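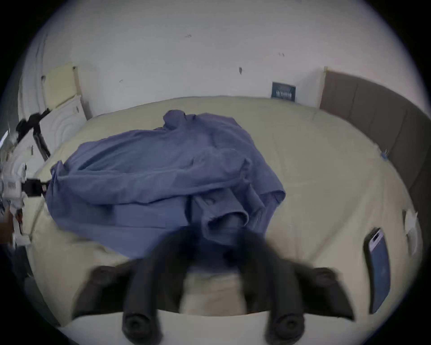
Kam-wah Choi wants to know why a shirt left in a heap gets wrinkles when nobody has even sat on it. Fair question, and one often asked at our house by people holding a shirt.

Cotton is made of tiny fibers, and fibers are made of long chains too small to see. The chains hold on to each other with weak little grips. Water loosens the grips. So does heat. While they are loose the chains slide about, and when the cloth dries or cools they grab hold again wherever they happen to be. If the shirt is in a heap, they grab hold in the shape of a heap. Cotton is very loyal this way.

Even a dry shirt picks up a little dampness from the air, so a blue shirt dropped on the bed is slowly learning its folds. The ones underneath learn fastest - they have the rest of the shirt pressing on them.

An iron uses the same trick backward. Heat and steam loosen the chains, the weight flattens them, and they cool down straight.

Want to test it? Dampen 2 old cotton hankies. Scrunch one, lay the other flat, and leave both until they dry. Then put them away, please, and the shirt too.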